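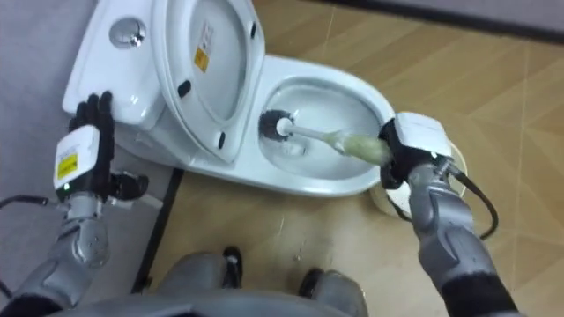
Trurbridge Village Hall Users' Group
Minutes of the meeting held 2025-08-29, in the small room

Taken by me again, as my hand was the only one holding a pen. If I've got anything wrong, tell me before the next one and I'll change it.

Present: Ubaldo Morelli (chair), me, both of the badminton lot, the Drivley Road playgroup, the choir, the quilters (three of them, sharing one vote as agreed), and the gentleman from the chess club who came in at item 3.

Apologies: the dog training class, who had a show on.

1. Last time's minutes

Passed, with one change. I had put that the choir wanted the piano moved to the stage. The choir wanted the piano moved OFF the stage. Sorry, choir! I've crossed it out in the folder and written it in properly.

2. Things left over from last time

The side gate has a new latch and it shuts. The quilters say you have to lift it slightly as you push, and Ubaldo said that was the old latch, and the quilters said no, it's the new one as well. Ubaldo will have a look.

The lost property box has been gone through. Anything still there at the end of next month goes to the charity shop, and that includes the single wellington, unless the playgroup can find who it belongs to.

I was meant to write to Pace about the heating contract and I did, and they wrote back, so that's under item 4.

3. Cleaning rota

We spent far longer on this than on anything else, so I'll try to get it down fairly.

The playgroup feel they do more than their share of the toilets because they're in first thing, and whatever was left the night before is what they walk into. The badminton lot said they always check before locking up. The playgroup said checking and cleaning are two different things. There was a bit of back and forth which I stopped writing down.

What we settled on is that whoever has the last booking of the evening does the toilets and the kitchen floor, and whoever has the first booking of the morning does the bins and the entrance mat. If you're both first and last (chess, in the winter) you do the lot, but you get the following week off. The chess gentleman arrived just as we were voting on this and took it very well, I thought.

The quilters asked that bleach and the lemon stuff are kept on separate shelves and that the caps are put back on. Agreed by everybody. I'm to put a note inside the cupboard door.

We also need more blue cloths. The choir have a big pack at home they aren't using and will bring it in.

4. Heating

Pace have quoted £1706 for the new boiler controls, fitted, with the old ones taken away. That's more than we'd hoped. Ubaldo had got a second price from Nurnenell, who came in at £1033, but theirs doesn't cover the thermostat in the main hall, and it's the main hall that everybody moans about. Mine included, I sat in there in March in my coat and gloves.

The badminton lot would be happy with no heating at all, and said so. The quilters would not.

I've been asked to go back to Nurnenell and find out what they'd want for the hall thermostat on top. If the two of them come out close, most people would sooner go with Pace, as they did the water heater and turned up when they said they would. No vote taken. We'll decide next time, and it does need to be next time, or we'll be into the cold weather with the old dial that only has two settings.

5. Money

There's £405 in the hall users' account after the tea urn was paid for. The autumn table sale should help (see item 6). Ubaldo reminded everyone that the hall itself pays for anything fixed to a wall, and we pay for anything you can pick up and carry. We had a short talk about whether a thermostat can be picked up and carried. Ubaldo says it can't, so the heating comes out of the hall's money, and all we're being asked for is our opinion. I wish I'd known that before I did all those sums!

The dog training class still owe £95 from the spring. They know, and they've been very nice about it. I'll ring them.

6. Autumn table sale

Same as last year, with tables round the edge and teas through the hatch. The choir will sing if they're wanted, and they are wanted, but not during the first hour, when people can't hear the prices. The playgroup want the corner by the radiator for the children's clothes. The quilters want that corner too. They've agreed to have half each, and I'm going to put tape on the floor to be on the safe side.

Cakes: please, please write on the label if there are nuts in it. We had one last year that just said "brown".

Chess will run a board outside if it's dry, and you pay a pound to play.

7. Anything else

The noticeboard key is missing. If you have it, put it through my door and I won't ask.

The choir asked whether the chairs could be stacked in sixes and not eights, as the tall stacks wobble. Yes to sixes. Badminton pointed out that this takes up more of the cupboard and their net posts live in there. They're going to try standing the posts up behind the door.

Somebody has been turning the fridge off at the wall. Could you stop, it had the playgroup's milk in it.

Ubaldo closed the meeting and we washed up.

Jobs to do
Me: note in the cleaning cupboard, write to Nurnenell, ring dog training, floor tape
Ubaldo: gate latch
Choir: blue cloths
Playgroup: the wellington
Badminton: net posts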